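The sorting of the toys, or how I lost a Sunday

My mother-in-law rang in February to say she was clearing out her spare room and would we like "a few of the little things". I said yes in the tone one uses for a second slice of cake. The few little things arrived in two garbage bags, which then sat in the hall for so long that I started hanging my coat on one of them.

On 15th March it rained, the cricket was a washout, and I had run out of other things to put off. So I carried the bags to the bedroom, tipped them out on the bed and sat down to be ruthless.

I had a system. I'd read it on a blog by a woman called Impi Niskanen, who recommends handling each object once and making a decision while it's in your hand. Her house is very white. I don't think she has ever had to make a decision about a whistle shaped like a trout.

The first hour went well. Anything cracked went in the bin, anything with a dead battery went in the other bin, and anything sticky was taken to the laundry at arm's length. Then I hit the middle of the pile, where everything was clean, whole and of no conceivable use, and progress slowed to the pace of a council roadworks.
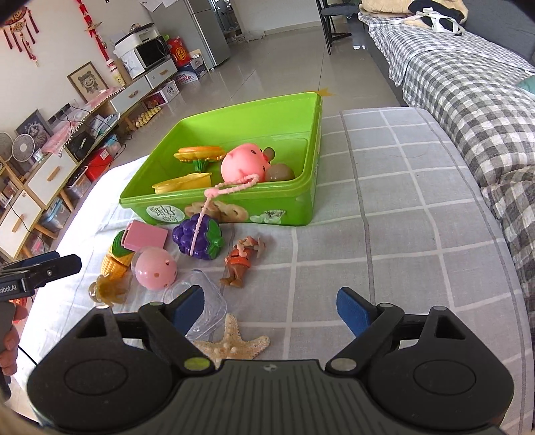
Fake food is the great problem of the sorting parent. It comes in sets, the sets come apart, and what you are left with is a pantry stocked by someone having a breakdown. My rule was that food goes with food. It lasted until I had to rule on where food stops. A bunch of purple plastic grapes is food, fine. A slice of pineapple with its green top still on, also food. A pink rubber pig is, I suppose, food to some people, but I wasn't going to be the one to say so in front of a four-year-old, so the pig went into the green tub with the yellow flower and was promptly joined by the beads. The starfish is a dried one and belongs to no category known to retail. I put it down, picked it up, and put it down again, which by Impi's rules means I am a hoarder.

My mate Ilango, who has three kids and a garage you can't walk through, offered advice by text. "Keep the tub, chuck the rest." I'd have taken this more seriously if he hadn't once paid $185 for a Permont shelving unit to store toys and then stored the shelving unit.

The tub is the best thing in the whole haul, as it happens. Bright green, solid, with a label on the front in Chinese and a lot of cartoon food. I can't read a word of it. I choose to believe it says "grapes go in here" and have proceeded on that basis.

By four o'clock I had a pile to keep, a pile for the op shop and a pile I called "pending", which was larger than both. The four-year-old came in, surveyed the op shop pile and identified every item in it as her favourite. Negotiations were held. I got away with a broken recorder and 2 jigsaw pieces.

Pending is in a garbage bag in the hall. My coat's on it.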